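Colleen Bergeron
Tuesday, October 17, 2023

1/ Our paper on sleep and missed school in teenagers is out. A short thread on what we did and what we found. I'm the second author and did most of the survey work.

2/ We asked students at schools in Sterkthorpe and Dodholm to keep a sleep diary for 2 weeks. 379 signed up. 336 turned in a diary we could use. The rest had too many blank days.

3/ Each student wrote down when they went to bed, when they thought they fell asleep, and when they got up. The schools gave us attendance records for the same term, with consent from a parent and the student.

4/ Main result: students whose bedtime moved around a lot from night to night missed more school than students who kept a steady bedtime. This held after we adjusted for age, sex, asthma, and distance from school.

5/ Total hours of sleep mattered less than we expected. Short sleepers with a regular schedule had attendance close to the average.

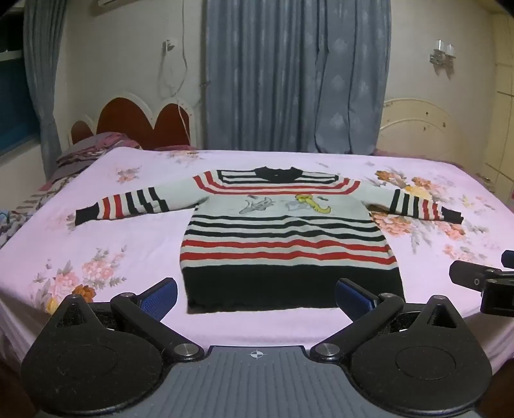 6/ The link was stronger in Dodholm. School starts earlier there and more students take a bus. We can't separate those two things with the data we have.

7/ Limits. Diaries are self-report. People round to the half hour. Some 40 students also wore a wrist monitor, and their diaries put sleep onset earlier than the monitor did on most nights.

8/ We also can't say which way it runs. A student who is anxious about school may sleep badly and stay home for the same reason. We asked one question about worry, and one question is thin.

9/ A few people have asked about the Saber score in the second table. It is our measure of how much bedtime varies. The formula is in the appendix. Please don't use it to screen individual kids, it wasn't built for that.

10/ Next step is a follow-up with the same students, starting in November. We'll repeat the diary and add a proper anxiety scale. More wrist monitors too, if the money comes through.

11/ Thanks to the school nurses, who chased a lot of late diaries. Questions are fine in the replies. I'll get to them after clinic.

Recent threads
Reading a sleep diary: what the blanks mean
School start times and the bus problem
Why we dropped the phone question
Asthma at night in younger children

Contact | Copyright 2023 Nudelel | Back to top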